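Usside stacking study: frequently asked questions

The questions on this page reached us by e-mail or after talks. Answers were written by Neusa Mendonça and checked by Azlan Sembiring. If your question is missing, please write to Neusa at the project address and we will try to add it.

What is the study?

We study how a robot arm can learn to put one block on another from demonstrations that a person gives in simulation. Our main interest is in the moments when the learned policy is not sure what to do, and whether it can ask for help at the correct time. We call the method Hedel.

How does Hedel differ from ordinary behaviour cloning?

In ordinary behaviour cloning the policy copies the actions of the person and always gives an answer, also when it has never met such a situation. With Hedel we train 2 policies on the same demonstrations, but with different starting weights. When their proposed movements are far from each other, the arm stops and a person takes the control for a short time. The correction goes into the training set. The idea of comparing several networks is old and we do not claim it. What we add is the rule for deciding when the disagreement is large enough, and this rule changes with the distance between the fingers and the block.

Why does the rule change with the distance?

Far from the block, two different paths can be both good. One policy goes a little left, the other a little right, and there is no reason to disturb the person. Near the block the same difference can mean a missed grasp. With a fixed limit we had too many stops during the approach, or too few at the end.

What does the task look like?

There are a red cube and a green cube on a plain white table. The arm takes the red one, carries it over and puts it on the green one. The positions are drawn again at the start of each episode. An episode is a success if the red cube rests on the green one and the gripper is open and has moved away.

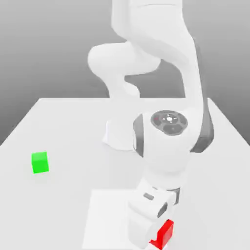 Page last changed: Thursday, September 7, 2023

Which part of the task is the most difficult?

We expected the grasp, but most of our failures come later, between lifting the red cube and letting it go. While the cube is in the gripper, a small turn of the wrist is enough to spoil the placing. The green cube can also be at some distance to the side, so the arm must travel over open table, and small errors are added together on the way.

How many demonstrations did you use?

We began with 20 demonstrations, all given by Yeison Pacheco. Then came 7 rounds of corrections. We kept the first set small on purpose, as we wanted the policies to disagree often in the early rounds.

Did it work?

For the stacking task, yes. After the last round the arm asked for help less often than after the first, and it also failed less often. When we removed the distance part of the rule and used a fixed limit, the person had to help more for the same result. We do not know if this is true for other objects. A cube is a kind object: it has flat sides and it does not roll.

Does the policy see camera images?

No. It receives the joint positions, the gripper opening and the position of both cubes directly from the simulator. The pictures we render are only for people. Sowmya Thevar is now working on a version with image input, but it is too early to report on it.

Have you tried it on a real arm?

Not yet. In simulation the position of each cube is known exactly, and in a laboratory it is not. We think the disagreement between the policies would become larger with noisy positions, and then the limits must be tuned again — maybe completely.

Can the two policies agree and both be wrong?

Yes, and this is the weakest point of the method. They learned from the same person, so they have also learned the same habits. Yeison always came to the red cube from above and quite slowly. If a block is placed where this approach is bad, both policies try it with full confidence and no stop is made.

What is Flurnirier?

It is our tool for replaying episodes. It shows the disagreement as a curve below the replay, and you can jump to every stop. Yayra Tsikata wrote it in June, and we use it each day.

May I use the code and the demonstrations?

The code is free for research and teaching. For the demonstrations, please write to us first. We would like to know which version you have, as an early one had the finger opening stored in the wrong unit.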